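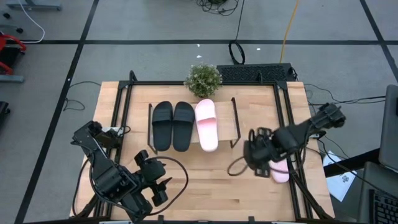

Grostorent puts a small shoe rack on sale and asks buyers to measure first

3 May 2018

Grostorent today adds the Diren to its hallway range. It is a low wooden shoe rack with one pale board and a dark side frame at each end. It is 610 mm wide and 145 mm high, and it will not solve the problem of too many shoes.

The company would like to be plain about this. Hallway storage is sold with a good deal of nonsense, and some of it has come from Grostorent. Last year's catalogue promised "a calmer way to come home". Customers wrote in to ask what that meant, and the design office could not tell them.

"A rack is a board that keeps shoes off the floor," said Shireen Potgieter, head of product at Grostorent. "I have read that tidy footwear lowers stress and improves family life. I'd want to see the evidence. I have a rack at home and I still can't find my keys."

The Diren was drawn up with slides and other flat summer shoes in mind. They are light and get kicked off at the door, and on the tall wire racks the firm used to sell they tended to slip through the bars. A flat board deals with that. Two pairs of adult slides will go side by side, black ones next to pink ones if that is what the household wears, with the heels sticking out over the front edge in larger sizes. Grostorent considered a deeper board and decided against it, as most of the people who tried one complained of catching it with their feet.

Whether anyone needs a rack for 2 pairs of shoes is a fair question. Lined up neatly in a row, two pairs of slides take up much the same width with or without a board underneath. What the rack offers is an edge to line them up against and a clear strip of floor below for the broom – a modest gain, and one that depends on somebody owning a broom.

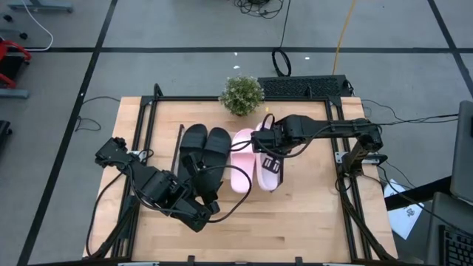 Pairs should go on together, toes to the back, starting from one end so that any spare space is left in one piece. Lwazi Adams, who runs the Grostorent shop in Radebe, has watched customers try this on the display model and is not convinced the habit will last.

"They do it beautifully in the shop," he said. "Then I ask what's by their front door now, and it's one shoe on the rack they already have and the other one somewhere else. I don't think a new rack changes that. I sell them one anyway if they want it."

The first batch is limited to 2000 racks. A longer version, the Grudier, is planned for August, provided the Diren sells. Grostorent will not be offering matching baskets, labels or a shoe-care set.

The Diren comes flat-packed with fixings and a single sheet of instructions. Unused racks may be returned to any Grostorent shop in their original box.

Press questions should be sent to Shireen Potgieter at the Grostorent product office.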